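Vadholm workshop agrees its robot budget, and simulation goes first

2020-05-20

The shared workshop at Vadholm has settled how it will spend its first proper robotics budget, and the good news for everyone who has been waiting since February is that work has already started. The group has put two arms at the top of its shopping list, but the order for them won't go in until the tasks they are meant for have been tried out in simulation.

It is a cheering way to begin. The simulation runs on a desktop machine the workshop already owns, so the only new cost so far is a graphics card and a year's licence for Skorotier, the planning package the group chose after a trial over the winter. Together they came to 2365 euros, well inside what had been set aside. The model has a white two-armed robot at an orange table, with a small cabinet of coloured drawers to work on, and members can log in and have a go whenever the machine is free.
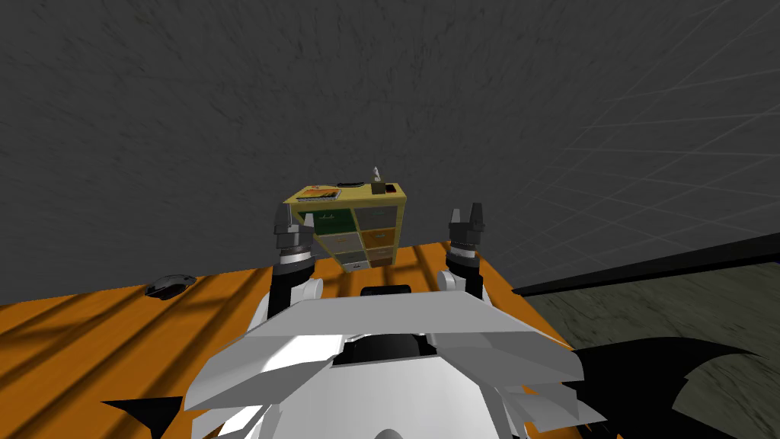
Drawers were picked as the first job for a very practical reason. The workshop keeps its screws, fuses and connectors in small drawers, and fetching and putting away is what most members said they would like help with. It is also a fussy task. A gripper has to arrive at the right angle, open wide enough and stay clear of the drawer next door, and all of that has a bearing on which hardware is worth paying for.

Two suppliers are still in the running. Betar has quoted for a pair of lighter arms with grippers included, while Bachmann offers a sturdier arm and sells the gripper separately, with spare finger pads at 431 euros a set. That last figure caused some sharp breaths at the meeting! Pads wear, and a beginner's robot will bump into things, so the running costs now have a line of their own in the plan — something the first draft left out altogether.

Mounting plates, an emergency stop for each arm and a sturdier bench are in there too. Delivery is quoted at 9 weeks from either firm, which leaves plenty of time to get the bench built and the wiring checked.

Before the order is signed, the group wants to compare both gripper shapes in the model, close up against the drawer fronts, and write down the reach and opening each one needs. Those numbers will go to the suppliers with a request for a final price.
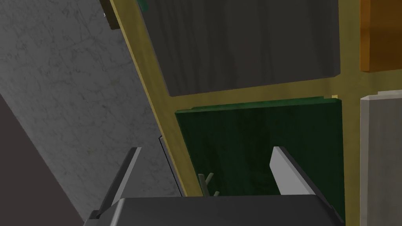 One member wrote in to ask that some money be held back for training, pointing out that the laser cutter stood idle for months after it was bought as so few people had been shown how to use it. The suggestion has been added to the plan, and evening sessions on Skorotier will be open to all members, with a sign-up sheet by the workshop door.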